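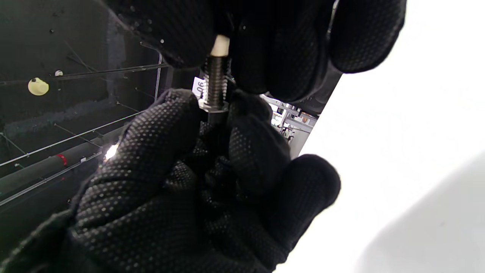 Home | Markets | Forum | Log in

Overnight fees on currency positions at Rolland

bundcombe_desk
Members are advised that Rolland has revised its overnight financing schedule. Positions held past the daily cutoff will now be charged at the interbank rate plus a markup. On my own account, the charge for a short franc position held six nights came to almost $50.
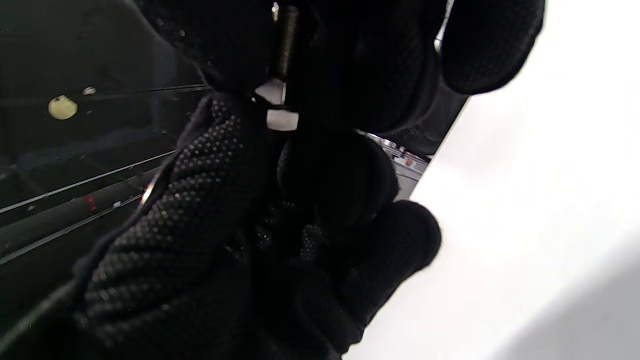
The previous schedule would have produced a considerably smaller figure. I would welcome comparisons from other account holders.

Su-bin Bang
I must disagree in part. The markup was stated in the October notice to clients. What has changed is the treatment of the midweek rollover, when three nights are charged at once.

batier149
The notice referred to standard accounts only. Mine is a professional account, and the same markup was applied.

Su-bin Bang
In that case a written complaint is appropriate. Please attach the daily statements.

5 replies | 149 views | Share
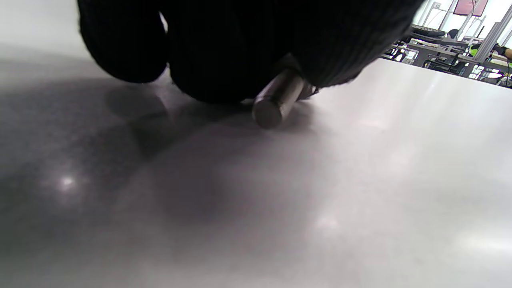 Related thread: Moving open positions to Bemley

fxledger
Bemley does not accept transfers of open positions. They must be closed first, and the spread is borne by the client.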